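Harnamano household chores project – progress report to the Uddin fund
Tue 19 June
Prepared by Larysa Sirko

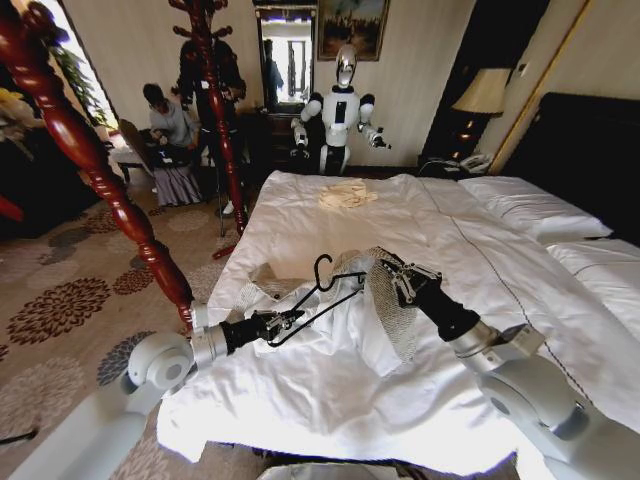
Work this period was on clothes: picking garments up off a bed, getting them onto hangers, and folding the ones that don't hang. We logged 106 attempts with the two-arm setup. Plain shirts on wire hangers are the best case so far. Thin, open knits are the worst. The fabric drapes over itself and the grippers often take hold of two layers at once.

Speed is still poor. A shirt takes the arms more than 10 minutes from first grasp to rail, and a person does it in seconds. Fatos Ionescu has rewritten the grasp planner and we expect a shorter time next period, but I would not promise a figure.

Two items are behind schedule. Making the bed has not been started, and the spare wrist joint from Tatico has not arrived. Henrique Magalhães is chasing the order.

On the question you asked in your last letter – could this go into a guest house without an operator – the answer is no for now. Someone has to step in when a sleeve catches or a hanger turns in the grip.

Spending is within budget. We ask to move the two unused travel days to November, for the visit to Grernumeck.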